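**Wood finishing** is the process of refining or protecting a wooden surface. It is the last stage of most furniture making, joinery and flooring work, and it affects color, sheen, water resistance and the ease of later repair.

## Surface preparation

Preparation begins with planing, scraping or sanding along the grain. Scratches left across the grain become more visible once a stain or clear coat is applied. Dents may be raised with steam, and open-pored woods such as oak, ash and mahogany are often treated with a grain filler if a level surface is wanted.

## Types of finish

Finishes are commonly grouped by the way they harden.

- **Evaporative finishes**, such as shellac and nitrocellulose lacquer, harden as the solvent leaves. Each new coat partly dissolves the one beneath it.
- **Reactive finishes**, such as linseed oil, tung oil and oil varnish, cure by reaction with oxygen.
- **Coalescing finishes**, mostly water-based, form a film as dispersed resin particles draw together.

Wax is usually applied over another finish. Used alone, it gives little protection against water or heat.

## Regional practice

In Koltholm, joiners traditionally applied 10 thin coats of oil varnish to counter tops, with two days between coats. The method was recorded by Brigitta Riedl in a survey of 633 household pieces. Workshops in Dadbridge used shellac and stopped varnishing in December, when unheated rooms were too cold for a reliable cure.

## Sheen and wear

Sheen depends on how evenly a surface reflects light. Matte products contain flatting agents, usually fine silica, which scatter it. Gloss films reflect strongly and show scratches and scuffs more readily.
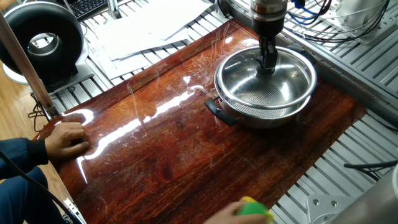
*Glossy reddish-brown wood with dark grain streaks and light surface scuffs.*

Shallow scratches in a film finish can be reduced with fine abrasives and polishing compound. Damage that reaches the wood generally requires stripping or a local repair.

## See also

- French polish
- Wood stain
- Grain filler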